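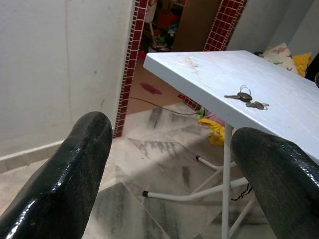 pinecone_row wrote:
you don't need a better table, you need the keys to never touch a table again. Get them on a hook right where you come in and the whole problem goes away.

Okay pinecone_row, I hear you, and I've been reading all the replies from last night (so many! thank you!). For anybody just joining, the short version is that I moved into a rental in Gurnville and there's no entryway to speak of. You open the door and you're in the room. My white folding table ended up near the door as a "for now" thing and it has turned into the place where everything lands. Keys, mail, receipts, a coffee that left a mark near the corner that I have scrubbed at twice.

So the hook idea makes sense to me. The trouble is the lease. Mr. Caputo (landlord, nice man, very attached to his walls) says no nails, no screws, no anchors. So it would have to be the stick-on kind, and I have a history with those. My last place had the Lusamico ones and they came down in the middle of the night with my coat and took a chunk of paint the size of a saltine.

Is there a stick-on hook people trust for keys? And how high do you put it?

– Nusrat Pathirana

gravyboat77
Re: keys, folding table, no entryway

Coat was your problem. I've had the stick-on kind holding keys in my mudroom for years and never lost one. Keys weigh nothing. I put mine on the kitchen scale just now, house key and car fob and a little flashlight, and it's 167 grams. Two plain keys on a ring would be way under that.

Wipe the wall with rubbing alcohol first, let it dry, press hard, and then leave it alone overnight. People stick them up and hang stuff the same minute and then write angry reviews.

pinecone_row
Re: keys, folding table, no entryway

What gravyboat said. Height – stand there with the door shut behind you and put your hand out like you're dropping the keys. That's the height. Don't measure it.

dot_and_larry
Re: keys, folding table, no entryway

I'm going to disagree with everybody and I hope that's allowed in here. Hooks are fine but I think Nusrat should keep the table and put a dish on it.

We tried hooks. Larry walked past them every single day for a year. He is a put-it-down person and he will never be a hang-it-up person. A hook takes aim! A dish, you just drop. We have a cereal bowl from the thrift store with a chip in it and we have not lost a key since.

Also a folding table is a perfectly good table. Throw a runner over it and no one will ever see the stain.

gravyboat77
Re: keys, folding table, no entryway

A dish turns into a bowl of pennies and dead batteries inside a month. I have seen it happen in my own house.

dot_and_larry
Re: keys, folding table, no entryway

Then you empty it, gravyboat.

NusratP
Re: keys, folding table, no entryway

Ha, you two. I did think about the dish. My worry is that the dish becomes a reason for the table to stay, and I want the table folded up and in the closet by June when my sister comes with the kids. It takes up so much of the walking space, and those legs stick out at the bottom right where you want to step (I've kicked the crossbar barefoot more than I want to admit). It was bought for a yard sale and it should go back to being a yard sale table.

I also looked at one of those Jevholm entry shelves, the narrow kind with pegs underneath, but it wants screws, so that's out.

Anyway I went back and looked at what's already on the wall. The people before me left some up, over on the plain stretch, and I'd been ignoring them as part of the apartment.

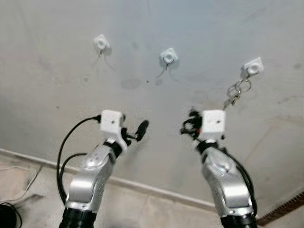
Three square mounts on the wall, with a loop of wire or string under the left one.

So what would you do with these? They're the same white square style and they aren't in a level line, which bugs me way more than it should. I pulled on the middle one a little and it didn't budge. Part of me wants to use them as they are, and part of me wants to start over with new ones in a straight row where I'd like them. I'm guessing the wire was for a picture or lights or something, I never met the last tenant so I can't ask.

tessellate
Re: keys, folding table, no entryway

Leave them up and use them! If they've been there since before you, whatever paint comes off with them isn't on your deposit, as long as you write it down. Send your landlord an email today that says the mounts were there when you moved in. I learned this the hard way with a towel bar and it cost me 200 dollars.

The uneven line wouldn't bother me at all once there were things hanging on it. Keys on one, dog leash on another, tote bag on the third.

gravyboat77
Re: keys, folding table, no entryway

Not a tote bag!! That's the coat story all over again. You don't know how old that adhesive is or what it's rated for. Keys only, and maybe a hat.

Agree on the email.

pinecone_row
Re: keys, folding table, no entryway

My question is whether they're anywhere near the door. If you've got to cross the room to hang up your keys you won't. I'd leave those for something else, and buy one new one for the keys, and put it right by the door frame. One. If you put up a whole row you'll fill a whole row.

NusratP
Re: keys, folding table, no entryway

They're a bit of a walk, yeah. I paced it off and it's 10 steps from the door, and I can tell you right now I would be putting the keys down somewhere by step three.

Email sent to Mr. Caputo, thank you tessellate, that would never have crossed my mind. He wrote back already and said they were put up in April 2018 and he'd forgotten they existed, and please don't pull them off until I move out. So that settles whether I get my straight line.

I think what I'll do is this – new hook by the door for the keys (alcohol wipe, overnight, I promise), old ones for light things, and I'll take down that wire. Then the table gets folded.

dot_and_larry
Re: keys, folding table, no entryway

And where does the mail go?

NusratP
Re: keys, folding table, no entryway

...okay I had not thought about the mail.

dot_and_larry
Re: keys, folding table, no entryway

I'm just saying. Dish.

tessellate
Re: keys, folding table, no entryway

For mail I use a magnetic pocket on the inside of the front door, if your door's metal. Try it with a fridge magnet. Holds a week's worth and then it gets so fat you have to deal with it.

pinecone_row
Re: keys, folding table, no entryway

Second the magnetic pocket. And some of those have a little key hook on the bottom, Nusrat, so you might not have to stick anything to the wall in the first place.

NusratP
Re: keys, folding table, no entryway

Just tried it with the pizza place magnet and the door is metal! It stuck! I'm going to go measure how wide a pocket I can fit above the knob. If anybody has one with the key hook built in, could you tell me whether it slides down when you yank the keys off in a hurry?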